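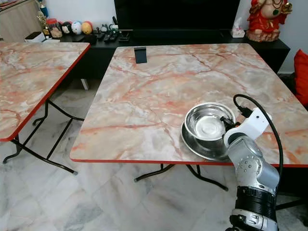
1 min read

Gripping a thin steel rim at a home demo: cable question

Silvan Strebel
We are running an open-day demonstration of a small arm on Sunday, folding table, living room floor. The task is picking up a stainless steel bowl by the rim. The gripper cable loops out over the table and back down along the arm. Does that loop need clipping before visitors arrive? Each run is 52 seconds and we plan 16 runs.

Shiela Agbayani
Clip it, but leave slack at the gripper connector. Move the wrist through its full range by hand first, with power off, and see where the cable goes tight. Fix it to the forearm below that point. Polished steel can also slip – cut the closing speed before you raise the force. Check the folding legs are locked. Visitors lean on tables.

Eduardo Macapagal
We just taped ours at the Walar open day. Fine for 7 runs, then I stopped watching it.

Silvan Strebel
Thanks. Will clip it and test Saturday's settings again at the lower speed.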